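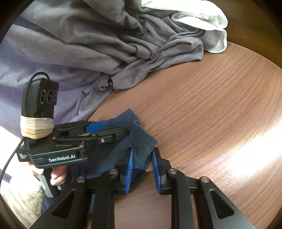 The Friday jam, and what we do differently at the folding table

I love folding laundry with hand-held grippers. I know how that sounds! But squeeze a handle, watch two little jaws close on a sweater cuff, and you start noticing things about fabric that your fingers have been hiding from you for years. We've been recording folds at the Hollumum workshop in Skallommont since July so a robot can learn from them, and until one Friday afternoon the worst thing that had happened was a dropped sock.

Then a jaw locked up. I was on fold 47 of the day, moving a fringed throw out of the way, and a strand of fringe went into the joint and wrapped itself around the pin. The jaw stayed half shut. I did exactly the wrong thing, which was to squeeze harder, and then I put my other thumb in to pull the strand out while my hand was still on the handle. The strand let go, the jaw snapped closed, and I had a purple thumbnail for two weeks. It took 17 minutes to get all the fluff out of the joint, most of it with tweezers and a headlamp on.

So this page is the one I wish I'd read first. It's written for hand-held grippers, and most of it carries over to a small arm on a bench (with an arm, cut the power before you touch anything).

If a jaw sticks

Let go of the handle. Completely, hand off, gripper flat on the table.

Look before you pull. Fringe and yarn wind in one direction, and if you tug the wrong way you tighten it.

Slide a wooden clothespin between the jaws to hold them open. A chopstick works too, though I've snapped two.

Snip the strand close to the joint with nail scissors and pick the pieces out with tweezers. Yes, the throw loses a bit of fringe. It'll live.

Open and close the jaws 5 times with nothing in them. If you feel any grit or hear a click, go back in with the tweezers. I skipped this once and had the same jam all over again before lunch.

Fringe, loops and loose threads

Anything with a fringe gets moved by hand now, grippers down. If it has to share the table, I like the fringe tucked under and a good strip of bare wood between it and the folding. Waffle weaves and loopy knits want a slow approach as well, because the corner of a pad can pick up a loop and draw it out a surprisingly long way.
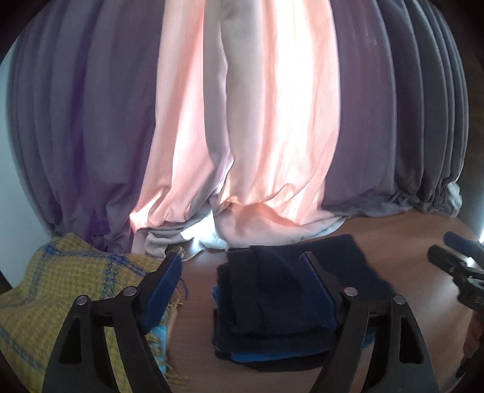

Photo: Jihad Najjar / Hollumum

You get the idea from the yellow and blue throw: fringe down one side, plus a loose blue thread curling away right by the pad. Trim threads like that before you start. I keep the nail scissors on a hook now, and it's become a strangely satisfying little ritual.

Ribbed cuffs

Cuffs are my favorite thing to grip, all those ridges! Take hold of the flat of the rib and stay back from the very corner. A pinched corner stretches, slips, and then flies out of the jaws, and your reflex is to grab for it with whatever hand is nearest. If two people are working, or one person with two grippers, agree who lets go first and say it out loud. "Mine" and "yours" is all we use.

Dark clothes, bright window

Navy on navy is where I lose track of my jaws. A dark pad over a dark sweater more or less vanishes, and with daylight pouring through the curtain behind the table it's worse still. Draw the heavier curtain across, or turn the table so the light comes from the side. A lamp set low helps with black socks. We also fold the dark things early, while our eyes are fresh.

Cables and sleeves

Run the camera cable back toward your elbow and check it has slack before you lift. Push up big puffy sleeves, or swap the jacket for something snug. And look over whatever is holding your camera on: if it's elastic bands, stretch each one a little and replace any that show cracks. I've got a bag of 300 in the drawer, so there's no excuse for me.

Lint check

Wipe the pads with a barely damp cloth between loads and let them dry before the next one. Fluff on a pad makes smooth fabric slide, and then you squeeze harder than you need to, and your wrist will complain about it the next morning. Fleece is the worst for this. I do fleece last, then clean everything and put the kettle on.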